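Rain gauge under-catch vs. the airport station
Forum > Weather Stations > Precipitation

fakia_wx
Posted Sep 14, 2021
I have a Plono tipping bucket on a post in the back yard and it keeps reading lower than the airport. For February the airport had 60 mm and I had well under that. Light rain days are the worst. Some days it shows zero and the driveway is soaked. Is the gauge bad or is this normal?

Eleri Hughes
How high is the post and what is near it? Wind across the top of a gauge carries small drops over it, and light rain suffers most. Also, an airport a few miles off can simply get more rain than you. Don't compare single days. Compare a whole season.

fakia_wx
Post is chest height. Fence on the west side, one maple to the north. The airport is 14 miles away.

tyagi_ridge
That's too far to call anything wrong. Put a plain manual gauge next to the bucket and read it every morning for a couple of months. Then you know if it's the hardware or the location.

Laurențiu Pop
I don't agree that wind explains zeros. A tipping bucket needs a full tip before it logs anything, and drizzle can sit in the bucket and evaporate. Take the funnel off and check for spider webs too. I drip a measured amount of water in slowly and count tips. Mine took 200 tips for what should have been more, so I adjusted the screws.

Cleaned mine again this weekend at the kitchen table. 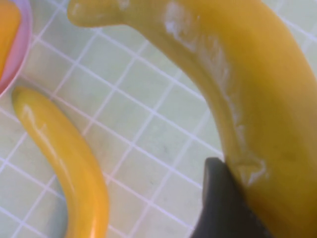 Yellow banana, close up

Eleri Hughes
Careful with the screws. If you drip too fast you set it wrong for everything else. I would leave them alone until there is a manual gauge to compare with.

Laurențiu Pop
It was a slow drip. The manual says to adjust both sides the same amount and I did.

bostico
Slightly off topic, but does anyone fill in missing days from the airport record? I have 3,509 days logged and a few gaps from dead batteries.

tyagi_ridge
No. Leave them blank. One filled day in the wrong place can cut a dry spell in half.

fakia_wx
Pulled the funnel. There was a web and some maple seeds in the neck. Cleaned it out and ordered a manual gauge. Will post numbers when I have some.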